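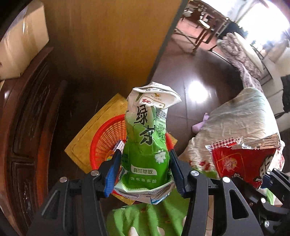
Packaging Drop-Off: Frequently Asked Questions

Which soft packaging does Asden accept?
Drink pouches, bottle sleeves, snack packets, sachets and tea wrappers. Printed and unprinted film are both accepted, in any color and with labeling in any language. The package must be empty.

Does green tea packaging go with paper or with film?
It depends on the material. A tea package with a shiny or crinkly surface is usually film. To check, tear a corner. Paper tears with a fuzzy edge; film stretches first or tears clean. If the two layers separate - paper outside, plastic or foil inside - treat it as film.

Do I have to rinse the package?
Rinse anything that held liquid, once, with cold water. Dry packets only need to be shaken out. Tea dust and crumbs are not a problem in small amounts. Oil and sauce are, and packages with either go in household trash.

Should I flatten it?
Yes. Press the air out from the bottom toward the opening, then fold the top over once. Do not roll or knot it. Rolled film opens up on the sorting table and takes longer to handle.

Do I need to remove the barcode or the printed label?
No. Leave barcodes, labels and printed banners in place. Remove hard parts such as screw caps, spouts and straws. Caps go in bin 2.

What should I collect it in at home?
Any open container with a smooth rim. A round plastic basket works well for dry packets, and lattice sides let air through. Rinsed pouches drip, so dry them on a rack first or set a tray under the basket. Avoid lidded boxes for anything that is still damp.

Can I bring everything in one bag?
Film can be mixed with other film. Do not mix it with bottles, cans or cartons. Bags are emptied at the counter and returned to you.

Is there a size limit?
Single pieces may be up to 27 inches on the longest side. Cut larger pieces down. There is no minimum, but packets smaller than a sugar sachet should be placed inside a larger pouch of the same kind.

I can't read the disposal text on an imported package. What do I do?
Look for a number inside a triangle, often near the barcode or along the bottom seal. The numbers 2, 4 and 5 are accepted as they are. If there is no number, use the tear test or leave the package in the tray marked "Check."

Where does the material go?
Sorted film is baled and sent to Plevance. Last year the Asden counter took in over 1,055 pounds, of which 831 pounds passed sorting. Most of the rejected material was wet.

Who do I contact about large amounts?
Write to Vittoria Caputo at the Asden counter before you come. Shops and offices need a slot, and the earliest is 8 a.m. The Tilahun counter takes household amounts only.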